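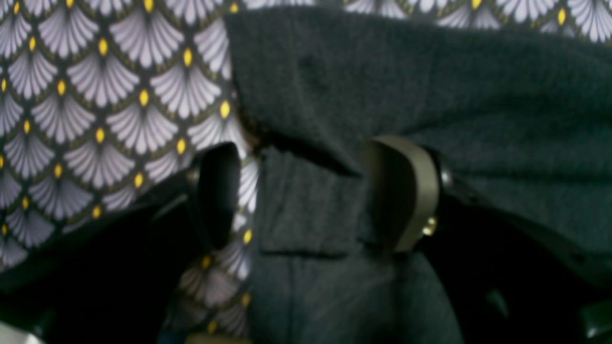 Charcoal fleece on the fan print. It is that time of year!

Okay friends, several of you have been asking how we got Hiltari from Flunby down to Fulidville and why we went so quiet in the middle of it, so I'm going to put the whole trip in one thread. Get a cup of something, because I've never told a short story in my life.

First, the numbers, for those who like them. 356 nautical miles, 5 days, 2 stops that we planned and one that we didn't. Hiltari is 40 feet long and felt like 12 for most of that, with four of us aboard and everybody's boots.

Crew was me, Trygve Boström, Lovisa Tangen and Njål Myklebust. Trygve has sailed with me since the old boat. Lovisa had done plenty of day sailing but never a night. Njål came along to cook, and I cannot say enough about that man and a pressure cooker.

We had meant to leave Flunby in September while the evenings were still long and soft. Then the water pump started weeping, the part went to the wrong harbor, and then it went to a second wrong harbor (I have the tracking emails and they read like a travel diary).

So it was November before we untied. I was a bit blue about it, to tell the truth. But Flunby in November is a lovely thing, all the summer boats gone and the fuel dock open only when you call the number on the door and wait for the fellow to finish his lunch.

Davina Skinner came down to see us off with a loaf of cardamom bread still warm in its towel. She and I shared a dock for three seasons and she knows every rock in that bay by its first name. She told us to stay well west of the ledge going out and I stayed so far west that Trygve asked if we'd changed countries.

Day one was a motorboat ride. Flat gray water, no wind, the engine grumbling along and the new pump dry as toast. I checked it every hour and then I checked it between the hours too. Njål made a fish stew with potatoes and a frightening amount of dill.

We anchored that night behind a little hook of land with one house on it and one light in the house. I love those anchorages. I always wonder if the people inside see our light too and say, well look at that, somebody's out there.

Day two the wind came in from the northwest just like the forecast said it would, which is rare enough that I wrote it in the log with an exclamation point. One reef in the main, most of the jib, and she just put her shoulder down and went.

Lovisa steered for almost the whole afternoon and would not give up the wheel. I know that feeling so well! The first time a big boat really goes under your hands, you don't want a sandwich, you don't want a break, you want everyone to leave you alone.

She stood her first night watch that same night, the eight to eleven, with me dozing in the cockpit in case. I wasn't really dozing. She saw a ferry, worked out which way it was headed all by herself, altered course early, and then talked to me about her grandmother's farm for an hour and a half.

Several of you asked about watches. With four people we did three hours on and then off until your turn came around again, and the cook was excused from the dinnertime one. Some boats like four hours. I think three is plenty once it's cold, and my knees agree.

You also asked about clothes. Wool next to the skin, fleece over it, then foulies, and a dry hat kept somewhere you can find it in the dark. I bring more hats than any reasonable person and I have never once come home with the same number.

Day three is where we went quiet. The wind got up more than I liked in the morning, and by lunch the seas were short and steep and coming at us on the beam. Nobody was frightened, I don't think, but nobody was telling jokes either. Njål served crackers.

I called Tormod Midtbø, who has run the yard at Overgaard since before I knew which end of a boat went first, and asked if he could squeeze us in. He said, "For you there's the wall, but you'll have to climb." I said we could climb.

Going into Overgaard with the wind behind you is not my favorite thing. The entrance bends left just when you'd like it to stay straight. Trygve stood at the bow calling distances, I put her alongside with a bit more of a thump than I'd have chosen, and Lovisa got a line on the ladder like she'd been doing it for years.

Then we climbed. It was low water and that wall is tall! Tormod stood at the top with a thermos and watched the four of us come up one by one in our foul weather gear, and he said he'd seen seals do it with more grace.

There's hardly any phone signal down under the wall, so there's your mystery solved. I'm sorry if we worried anybody. My sister has already spoken to me about it at length, so you can consider that handled.

We stayed the night in Overgaard and most of the next morning. We hung everything we owned over the heater pipes in Tormod's shed, and he let us use the shower with the good pressure, the one he keeps for people he likes. Trygve was in there so long that Njål went to check on him.

Before we left, Tormod had a look at my pump. He didn't touch it, just shone a flashlight at it for a good while and grunted. I've known him long enough to tell that it was a happy grunt.

Day four the wind had gone down and left behind that big lazy leftover swell, the kind that rolls every can in every locker from one side to the other all night long. Tip for anybody fitting out a galley: stuff your dish towels in between the cans. I know this tip. I did not do it.

But oh, the stars. It cleared off after midnight and I had the watch from two to five with a mug of broth and the autopilot humming, and I just sat there with my head tipped back. I meant to wake Lovisa to see it and then I couldn't bring myself to, she was sleeping so hard.

I told her at breakfast and she was cross with me, quite rightly. So let that be a rule on Hiltari from now on. If the sky does something, you wake people up.

We raised Fulidville on day five, mid-afternoon, low sun right in our eyes and the harbor all gold and impossible to see into. I made a big slow circle outside to let the sun get behind the church, and we went in past the breakwater with the last of Davina's bread toasting on the stove.

The slip for the winter is on the inner dock, second from the end. Power, water until the first hard frost, and a bakery close enough that you can smell when they start. The harbor office is run out of the same room as the bike rental and you pay at the same counter.

For the folks who wrote to ask about the approach: go by the buoys and don't trust an older chart. The sandbar has moved over toward the east side, and a nice man on a fishing boat told us it has been doing that for years. He waved us over to tell us, too, which was awfully kind.

Trygve and Njål took the train home the next morning, carrying far too much between them. Lovisa stayed two extra days to help me get the sails off and folded, and we did it on the dock in a dead calm with our gloves on, laughing at how bad we both are at folding.

She has asked about the spring trip back already. I said yes before she'd finished the sentence. If the weather's kind we'll go by way of the outer islands, and I'd like to stop in Overgaard on purpose next time and bring Tormod a new thermos lid, the old one being held on with tape.

I'll do a separate thread on winterizing, I promise, I know a few of you are waiting on the antifreeze question. Right now the kettle's on, there's rain on the deck, and I still have one locker full of loose cans to sort out.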